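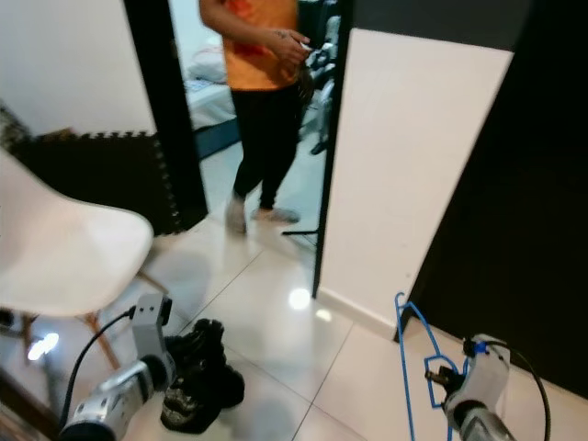
Doorway to the bedroom, with the white chair in front.

From: Evdokia Andreadis
To: Residents' list, Kollberg House, Travville
Date: August 15, 2019
Subject: Re: Clothing and linen sorting, second-floor rooms

Dear residents,

Thank you for the replies received to the June notice. Mr. Rallis has raised a point that applies to several rooms, and I am answering it on the list.

Pantelis Rallis wrote:
> The notice asks us to have all clothing sorted before the storage
> room is opened. It does not say whether bags may be left on the
> floor near the bedroom door in the meantime, or whether mixed
> items (clothes together with boxes and cables) will be accepted.
> I would also like to know if bed linen is included.

Bags may remain in the rooms until collection. They may not stand in a doorway. The passage between the bedroom and the outer room must be wide enough for a person to walk through with both hands full, and chairs are to be moved back against the wall on the day.

Mixed items will not be accepted. Each household is asked to separate fabric from everything else before packing. Black garments and black bags should be shaken out and checked individually, as two articles were sent to storage last year folded inside others and were located only after 84 days. Jeans and other heavy cloth go at the bottom of the bag. Boxes are to be labeled on one side and closed.

Bed linen is included if it is clean and folded. Bedding in current use stays on the bed.

The storage room holds 300 bags. Households are limited to 3 each. Requests for additional space should be sent to Filippos Theodorakopoulos, who keeps the register, and not to the front desk.
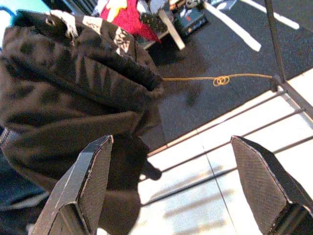
Collection procedure

Glykeria Kouris will issue numbered tags from the Lurley entrance. One part of the tag is tied to the bag and the other is kept by the resident. Untagged bags will be left where they are. Items returned from storage must be signed for by a member of the same household.

Questions concerning lost tags may be addressed to me directly.

Respectfully,
Evdokia Andreadis
Residence Office, Kollberg House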